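2025-07-29

Glaze notes, batch two of the oatmeal white

Kiln came down to a touchable temperature overnight so I unpacked before anyone else got in (sorry Naledi, I know you wanted to be there for it!). Mixed bag. The Mahlangu clay took the glaze nicely, with a lovely soft break over the rims, but the Evum clay has crawled again wherever I handled the pots without gloves. I've written GREASY FINGERS on the shelf label so I remember.

Recipe was the same as last time apart from the feldspar. I weighed out 1,952 g dry in total, sieved it twice, and let it stand overnight with the lid on. It felt thicker than I like at the first dip — more like custard than cream — so I let it down with a splash of water and started again on the wide-mouthed shapes. Those are always the ones that show a bad pour.

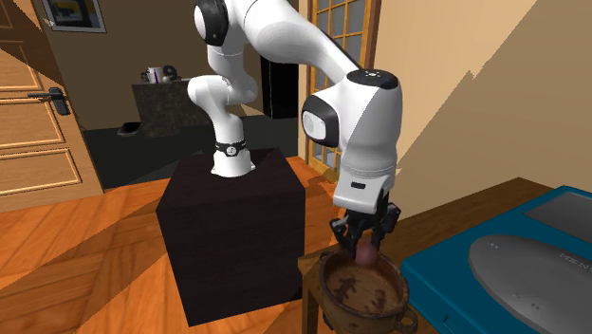

Open pot, no lid. Same sort of mouth as the ones I was dipping.

Sadao reckons my dips are too long. He counts to three and out, and I daydream and get to five or six. We did a couple of test tiles each from the same bucket, and annoyingly he's right: mine have a fat roll at the bottom edge and his don't. I'm going to try three for the Mahlangu and two for the Evum, which drinks it up faster anyway.

Chantelle asked whether the pinholes come from the bisque being fired too quickly. Could be. Jacobus did that firing and his log has a big jump in the middle where he went off for lunch, so I've asked him to slow it right down next time and hold for a bit at the top. He also had pots on shelf 124, the warped one, and they've all come out with a slight lean. Please can we stop using 124! I've turned it to face the wall.

The Sereo stain was the nice surprise. I only put a brush of it under the white, on the shoulder, and it's come through as a sort of foggy blue. Ayanda wants it for her soup bowls and I want it for everything.
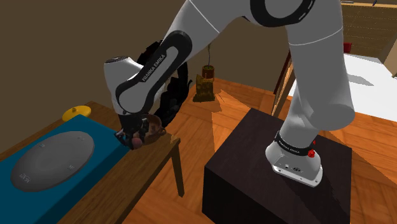 To do before the August firing

Order more of the Sereo stain, the small tub is nearly scraped out.
Wash bisque with a damp sponge, then gloves on. No exceptions, me included.
Mix a fresh 1,000 g of the white with the old feldspar and run it next to this one.
Ask Ayanda how many soup bowls she's bringing, she was vague.
Scrape and re-wash the bottom shelf where my tile stuck.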